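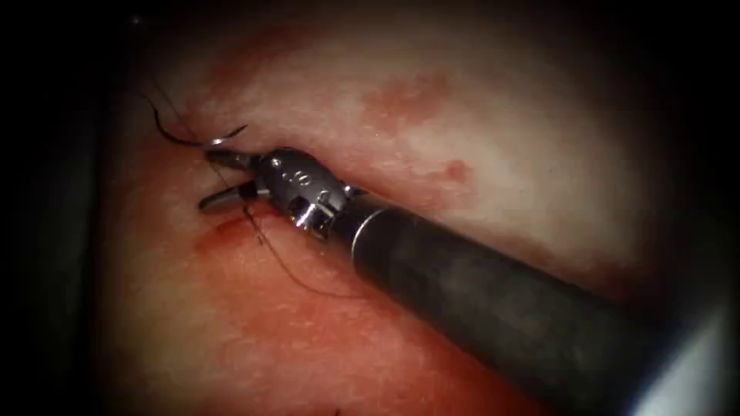
Appel à participation : ateliers de suture chez Dromlow, session d'août

Une aiguille courbe, un fil foncé, un pli de tissu à rapprocher : le geste tient en peu de mots, et pourtant ceux d'entre nous qui l'enseignent depuis longtemps savent combien d'heures il demande avant de devenir tranquille. C'est à ces heures-là que nous aimerions vous inviter.

L'atelier Dromlow cherche 16 participantes et participants pour sa session du mois d'août, consacrée au point simple, au surjet et à la conduite du fil dans les tissus souples. Nous étudions la façon dont la main apprend (et parfois désapprend, cela arrive aux meilleurs !) à présenter l'aiguille, à suivre sa courbure et à serrer sans déchirer. Depuis le début du projet, 162 personnes sont passées par nos tables, et beaucoup nous écrivent encore, ce qui nous fait chaque fois un plaisir fou.

Qui peut s'inscrire ?

Les internes en chirurgie, quelle que soit la spécialité, les étudiants en médecine ou en médecine vétérinaire à partir de la quatrième année, les infirmières et infirmiers de bloc. Il n'est pas nécessaire d'être rapide. Si vous n'avez pas tenu de porte-aiguille depuis des mois, venez quand même, nous avons besoin de tous les niveaux et Margit Kvam, qui compose les groupes, tient beaucoup à ce mélange. Les gauchers sont très attendus : ils étaient trop peu nombreux la dernière fois.

Ce que nous vous demandons

Deux séances de trois heures, à 9 h ou à 14 h selon votre choix, à une semaine d'intervalle. Chaque séance commence par un échauffement, puis viennent les exercices proprement dits : prendre l'aiguille, l'orienter, la passer, récupérer la pointe sans l'abîmer, faire courir le fil sans qu'il s'emmêle, nouer. On s'arrête à mi-parcours pour un café, et la conversation déborde souvent un peu. Les gestes sont filmés, les visages ne le sont pas. Un court questionnaire vous sera remis à la fin de la seconde séance.

Ce que nous vous offrons

Une indemnité de 600 euros pour l'ensemble, versée après la seconde séance, le déjeuner et une attestation de participation. Vous recevrez aussi un retour écrit et personnel de Tiago Sequeira, qui relit les enregistrements avec une patience d'ange et dont les remarques sur l'angle d'entrée de l'aiguille valent à elles seules le déplacement.

Pour vous inscrire

Envoyez quelques lignes à Socorro Bedoya, au secrétariat de l'atelier, en indiquant votre formation, votre main dominante, l'horaire souhaité et, si vous en avez envie, ce qui vous donne du fil à retordre en ce moment. Pas de CV ni de lettre de motivation. Signalez-nous simplement toute blessure récente au poignet ou à la main, pour que nous puissions vous proposer une session ultérieure. Les réponses partent au fur et à mesure, et une liste d'attente sera ouverte dès que le groupe sera complet.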